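How to clear out a snack cupboard in one evening

Posted in Kitchen stuff, by Rakiya Adeleke

Quick one, I've got 20 minutes before pickup. Several of you asked how I did the snack cupboard after the Stondine move. Same method works for a pantry shelf, desk drawer, whatever.

You need: a clear surface, a marker, masking tape, two bins or big bowls, binder clips. A trash bag. That's it. Don't go buy containers first. I did that in the old place, spent 44 dollars on jars and half of them didn't fit the shelf.

Step 1. Everything out. All of it, even the stuff at the back you know is fine. Put it on the table or the floor, lying flat so the fronts face up. Don't sort yet. Wipe the shelf while it's empty - warm water, drop of dish soap, dry it with a towel or the packets stick.
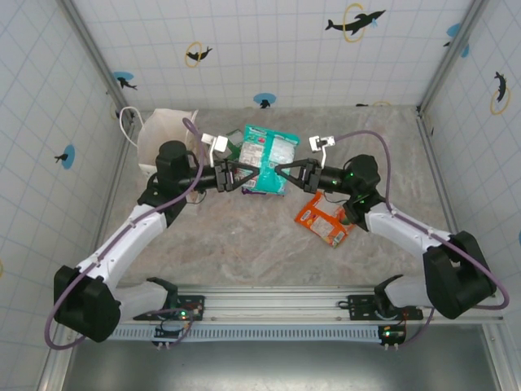
Step 2. Dates. Find the date on every packet and write it on tape on the front, big. Month and year is enough. Some brands hide it in the crimp along the top, some print it over the pattern so you have to tilt it under a light. If you can't find one after a minute, it goes in the "eat this week" bowl if it's sealed and the trash if it's open.

Best before is about quality, use by is about safety. Chips a couple weeks over best before are usually just a bit stale. Nuts go rancid, smell them. Anything with a use by that's passed, out.

Step 3. Open or sealed. Two piles. Open ones get rolled down tight from the top, air pushed out, clip on. Fold the corners in first, then roll. Makes a big diffrence. If the bag's already torn down the side don't bother with a clip, tip it into a jar and tape the date on the jar.

Step 4. Group by who eats it and when. I tried grouping by type (sweet, salty, crackers) and it lasted until May. What stuck:

Lunchbox stuff
After school
Guests
Mine, top shelf, hands off

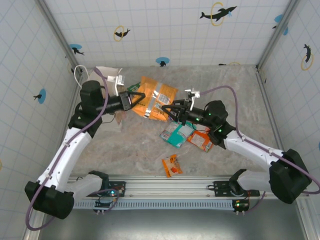
Step 5. Stand the packets up. Like files in a drawer, in a low bin, oldest date at the front. Puffy bags won't stand on their own so wedge them between two boxes. Flat packets go in front of puffy ones or you never see them again. My bins are the plain Kistari ones, shoe boxes did the job before that.

Big bags - anything over 300 g or so - don't go in the bins. Bottom shelf, on their sides, open end up toward you.

Step 6. Label the shelf edge, not the bin. Bins move. Tape on the shelf, marker, done. Mine are crooked, still up.

Step 7. The list. Tape a bit of paper inside the door. When something gets finished, whoever finished it writes it down. Shop from the list only. First month we did this we had three bags of the same pretzels less than usual, and I stopped coming home with crackers we already had.

Keeping it going: new shopping goes in at the back, and date it before it goes in. Takes two minutes while the kettle boils. Once a month pull the front row and put anything close to its date in a bowl on the counter. It vanishes.

If you see little moths or webby bits in anything, stop and bag the whole lot. Vaccum the shelf corners and the peg holes, then wipe. Flour and oats into jars with a real seal after that.

Next time is the freezer drawer, if I can face it. Leave questions below, I'll get to them tonight after 8.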